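Trenorier Seed Starting Kit – Set-Up Guide
Section 3: Sowing and first watering

Read this section through before opening any seed packets. Written by Sevim Ersoy. Revised 1/5/18.

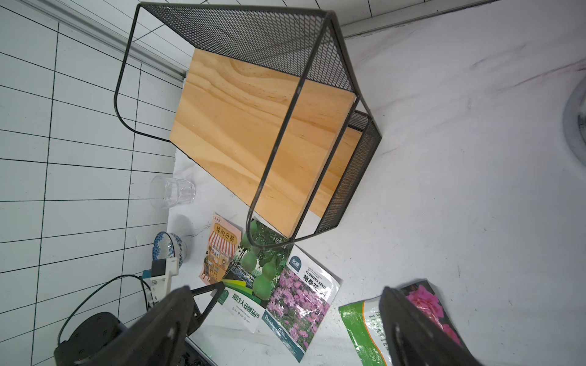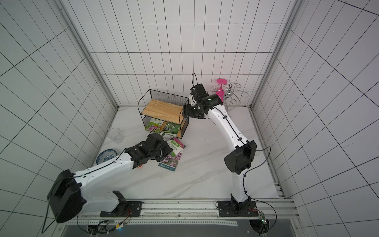
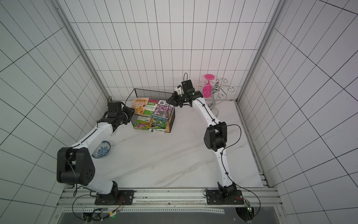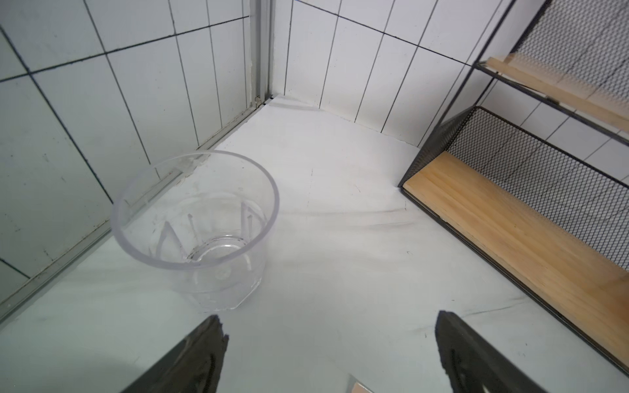 Can I sow straight from the packet without soaking the seeds first?
Most small seeds go in dry. Soak only large, hard-coated seeds such as sweet pea or morning glory, and leave them in water overnight at the longest.

Before you start

You will need the Trolel tray with its clear lid, the bag of starting mix, a spray bottle, plant labels and a pencil. Use pencil on the labels. Ink fades under the lamp and washes off with the first few waterings.

3.1 Filling the tray

1. Tip the starting mix into a bucket and break up any lumps by hand.
2. Add warm water a little at a time and stir. The mix is ready when a squeezed handful holds its shape and gives up a drop or two.
3. Fill each cell to the top, tap the tray on the table, and top up again.
4. Level the surface with the flat edge of a label. Do not press the mix down hard.

Note: Garden soil is too heavy for the cells and may carry weeds. Keep it for the larger pots in Section 5.

3.2 Sowing

1. Check the packet for sowing depth. If none is given, cover the seed to twice its own thickness.
2. Place 3 seeds in each cell, spaced apart.
3. Cover with dry mix. Leave very fine seed, such as petunia, uncovered.
4. Write the variety and the date on a label and push it in at the end of the row.
5. Mist the surface until it darkens evenly, then fit the lid.

Leftover seed keeps well if the packet is folded over, sealed in a jar and stored somewhere cool and dark. Seed sown in February can often be used again the following year, though fewer will come up.

3.3 Setting the lamp

1. Hang the Işık lamp 6 inches above the lid.
2. Plug the lamp into the Trorkik timer, and the timer into the wall outlet.
3. Set the brightness dial to 2000 until the first shoots appear, then turn it to the full setting of 2687.
4. Raise the lamp as the plants grow, keeping the same gap between the lamp and the tallest leaves.

Caution: Unplug the lamp before misting or moving the tray. Wipe up any water near the timer before plugging it back in.

3.4 After the first shoots

Take the lid off once half the cells show green. Water from below from this point on – pour into the base tray, wait half an hour and empty out what is left. When each seedling has its first pair of true leaves, snip the weaker ones at soil level with scissors. Pulling them out disturbs the roots of the one you are keeping.

If the stems are long and pale, lower the lamp slightly. If a gray fuzz appears on the mix, leave the lid off and let the surface dry between waterings.

Continue to Section 4, Potting On.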